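Caltberg Lab > Projects > Laundry Handling > Gallery

Wrist Views for Two-Arm Laundry Tasks - Gallery

Posted by Amna Lashari

Our project looks at one narrow question: does a policy trained on wrist camera views hold up when the laundry area is rearranged between runs? We collected 443 demonstrations with two arms working around a front-loading washer, then tested on 71 layouts that were not in the training set. The basket, the soft items and the loose objects on the floor were moved each time.

The short answer is that it holds up fairly well for reaching and less well for grasping. With the wrist views added, failed reaches dropped from 26 to 22 percent of attempts on the Tinwood split. Grasps on plush and other fuzzy items hardly changed. Noreen Baloch is rerunning those with a slower closing speed, and the numbers should be ready in July.

Some notes for people using the data:

Both grippers are often in view at once. We did not mask either one out.

The wrist cameras sit close to the fingers, so the fingertips can be soft while the floor behind them is sharp.

Baskets come in more than one style, and cables were left on the floor in many runs. The Kosgate baseline was trained without any cables and tends to steer wide of them.

Labels are per step - reach, close, lift, place, release. The Bukhari labels from the first round used only three of these and should not be mixed in.

Gallery

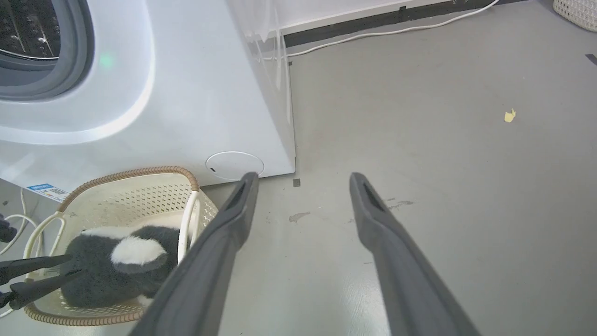 Wrist view near the washer, with a plush toy in the laundry basket and the other arm's thin black fingers coming in from the left.

Questions about the layouts or the label files can go to Amna. Grasp results go to Noreen.

Back to Laundry Handling | Next: Folding Table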